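Repairing a long tear in a cotton tent: one running seam or separate stitches?
Forum: Tents and Shelters > Repair and Care

ulla_h
Posts: 43
Hello all. I have an old Hurkari ridge tent, cotton, from my uncle. In October a branch fell on it at Drandovura and made a tear in the roof, long as my hand and quite straight. The cloth around it is still strong. I have sewn a patch on trousers before but never something that must keep out rain.
My question is about the stitch. My first plan was one running seam from one end to the other, with double thread. But my neighbor says I should make many small stitches, each with its own knot, and then put the patch on top. Which is better? I would like to do it before summer.
Thank you in advance,
Ulla Hirvonen

mateos_r
Posts: 3000
Welcome. Herringbone stitch, one thread, patch on the outside, done. Separate knots are a waste of an evening. Every knot is a lump under the patch, and a lump rubs.
What thread do you have? Please don't use polyester on cotton canvas. It cuts.

joonas_ran
Posts: 21
I don't agree with the last point. I have used polyester on my tarp for nine years and there is no cutting. It depends on how hard you pull.

mateos_r
A tarp isn't a tent roof. How old is the cotton?

ulla_h
I believe it is older than me, so not young. The thread I have is Clomness waxed linen, the brown one. The needle is the one that came in the same package.

KhaTo
Posts: 612
Good thread. The needle in that package is too thick for tent cloth in my opinion, it leaves holes which the wax does not close. Buy a thinner one with a sharp point.

About the stitch, I want to defend the neighbor. I learned mending from my mother, who repaired boat covers, and she always used separate stitches when the tear lay across the pull. The reason is simple. If you have one thread and it breaks in one place, the whole seam becomes loose little by little, and you notice it at night. If you have separate stitches and one breaks, the others still hold. You also can set the tightness of every stitch, so the cloth lies flat and makes no small waves.

It is the same idea as closing a cut in skin with interrupted sutures:

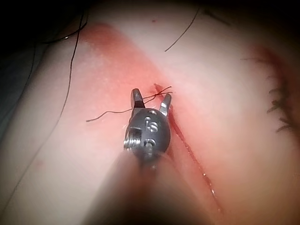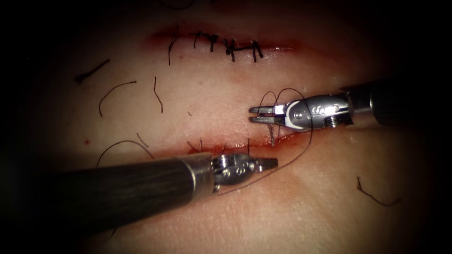
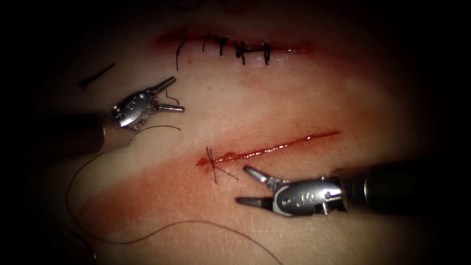 Five separate black stitches in the upper cut of this one.
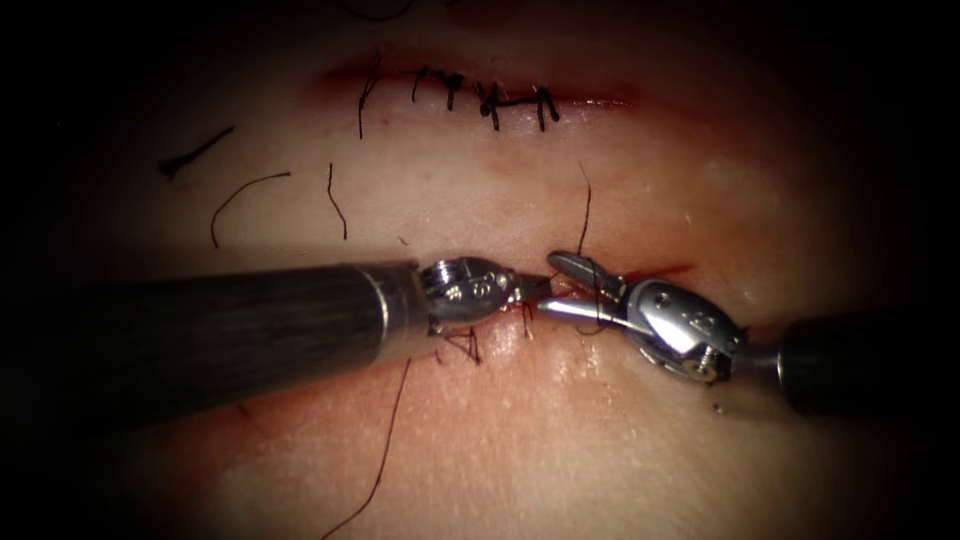 The method I use on cloth goes like this. Lay the tent on a table with the tear closed but not overlapping. Put the first stitch in the middle, then one halfway to each side, then fill the gaps. If you begin at one end, the cloth moves under your fingers and at the other end you have a small bag of extra cloth. Go in well away from the edge, because the old threads at the edge are weak. Use a square knot and leave the tail as long as a grain of rice. Press the knots to one side of the tear with the back of a spoon. After this you sew the patch, and there a running seam is fine.

mateos_r
Skin grows together and then the stitches come out. Canvas does not grow together. Your stitches have to stay there in wind and sun for years, so I don't see why a surgeon's reasons should be mine.

KhaTo
That is true, and I don't say it is the same material. I only say that the load is divided in the same way. We can disagree about the lumps.

joonas_ran
I did both on the same tarp. The separate ones look ugly and hold well. The herringbone looks nice and I had to redo one end of it, but I think I locked it badly.

mateos_r
You locked it badly.

J. Niskanen
Posts: 277
May I add something about the patch, as it matters more than the stitch? Ulla, please wash the patch cloth two times before you cut it. New cotton shrinks and the old roof does not shrink anymore. I made this mistake with my Peltonen tent and after the first rain the roof looked like a dried apple. Cut the corners round also. Square corners lift.
And proof it on both sides afterwards, the needle holes too.
Joonas Niskanen

ulla_h
Thank you for all the answers, I have read them several times. Two more questions. Must the patch have the same direction of weave as the roof? And can I iron it before sewing, or is this bad for the old proofing?

J. Niskanen
Same direction, yes. Iron only the patch, never the roof.

KhaTo
You can fold the edge of the patch under and iron the fold. Then you don't need many pins, and pins also make holes.

ulla_h
Mon 15 April
I finished it yesterday. I made separate stitches in the tear and herringbone around the patch, so I hope both parties are satisfied. My thumb is not. One corner is a little crooked, and it now stands in the garden with the sprinkler on it.

mateos_r
Which side did you put the patch on?

ulla_h
Outside, as you wrote.

mateos_r
Good. Check the ridge seam while it is wet, on old Hurkari tents this goes next.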